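November, bench notes, white top in the back room

Start 3:10 pm. Carrying on from the page with the coffee ring.

The question is still whether the white top is worth keeping or whether we go back to the old gray one that is leaning in the hallway. Tumon's sheet calls theirs "work-ready matte white." I have been reading product sheets long enough to know that matte means whatever the person writing it wants it to mean. Ours came by way of Salgado, item 3887, and the packing slip says only "white, flat." At least that can be checked.

Flat: laid the long straightedge across it in both directions and on the two diagonals. Tried to slide a strip of printer paper under it. Paper went in at one spot, near the left end, and stopped after an inch or so. Flipped the straightedge over to make sure it wasn't the straightedge. Same spot. I could call that flat for writing on and for sorting small parts. I would not call it flat for gluing anything that has to stay square.

White: compared it to a fresh sheet from the printer and it looks gray next to it. Compared it to the wall and it looks very white. So much for that test. If anyone wants to write "neutral" on the label, please say neutral compared to what.

Glare is what people complained about. Three complaints in the log, all from the afternoon, and all from someone sitting at the near side. I don't trust the first one, which was written on the day the blind was down. The other two say there's a warm spot toward the right and that pencil lines vanish in it. My guess was that they had the lamp on and forgot.

3:40 pm. Lamp off at the wall, plug pulled so there's no arguing. Drew 10 pencil lines with the hard pencil, left to right, same ruler, same pressure as far as I can manage. Sat in the low chair, then the stool. From the low chair I could read 6 of them without moving my head. From the stool I could read all of them. So the height of the seat matters more than the top does, which is not in anybody's product sheet.

Wiped the lines off with a dry cloth. Most came off. A faint trace stays if I look along the surface with my cheek nearly on it. Horkik cleaner took that off too, but it left a smear that took longer to get rid of than the pencil did. The bottle says "no residue." I am writing down here that there was residue. Plain water and a bit of dish soap did better, and we already have dish soap.

Looked again at ten past four with everything off the top. There is a patch on the right side, pinkish to my eye, and it's brighter than the rest.

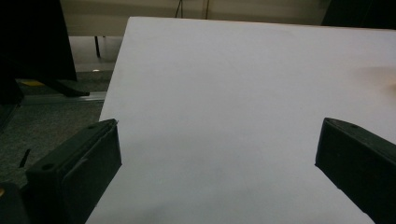

I had half made up my mind that people were imagining it, so that one goes down as a point against me. What I don't have is the cause. Could be sun coming off something across the room. Could be the wall color bouncing. The Lulik people wrote back that their coated film "eliminates hot spots," and when I asked at what angle they sent me the same PDF a second time. I'm not ordering film on the strength of that.

Cheaper things to try first:

Turn the top end for end and see if the patch stays on the right. If it moves with the top, it's the surface. If it stays put, it's the room.

Blind down halfway, same hour.

Brown paper taped over the right third. Ugly, but it's free and it would settle things for whoever needs to draw tomorrow.

Also the cables behind the far edge. They hang down near the middle, and things pushed to the back of the top are going to catch on them sooner or later. Someone wrote "tidied" next to this in the log last month. I would like to know what tidied meant. There are clips in the second drawer, the big ones, the small ones pop off.

Did not do: the load test. I don't believe the number on the Salgado slip either, but I'm not standing on the thing to find out.

4:35 pm. Left the top bare, straightedge back on its hook, soap by the sink. Keep the gray one in the hallway for now, please don't let anyone take it. Turning the white one around needs two people, so that's for the next time there are two of us here before four.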